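The Board

Print this page | E-mail this story

She had bought the maple board at the Stastby market in January, for 20 pounds, from a man who was packing up early on account of the rain. It had swirls in the grain like water going round a stone. She had meant it for bread. It never got as far as the kitchen.

Her father came to stay that spring, after the hospital, and he wanted something for his hands. The woman at the clinic in Nemow gave her a bag of coloured blocks and said to start with two or three. He looked at them and said he was 87 and had built bridges. 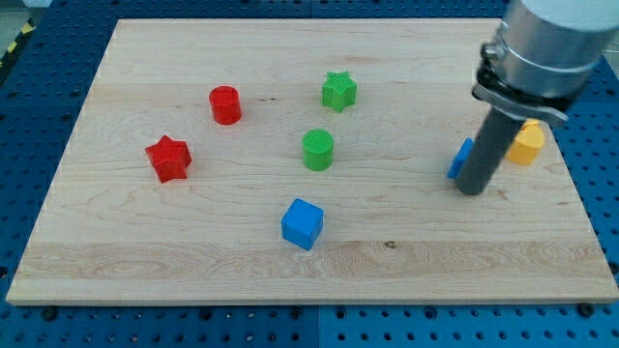
The red ones he would pick up. The green ones he pushed about with one finger, the star up to the cylinder and back again. He said the star was a stupid shape, that you couldn't stack it or roll it and it took up more room than it needed. Then he held the red one for most of the afternoon, with his thumb in the gap between two points.

She did the ironing and left him to it. Once she heard him talking, and when she came to the door he was explaining loads to the cylinder — how the weight goes down, and where it wants to go after that.

"Who's that for?" she said.

"Him," he said. "He's the only one standing up straight."

At six she laid the table round him. He moved the board along himself, with both hands, slowly, and didn't drop anything. Then he asked what was for tea, and whether there was any bread.

© Wekero Stories. Posted June 29, 2021. Contact the editors | Back to top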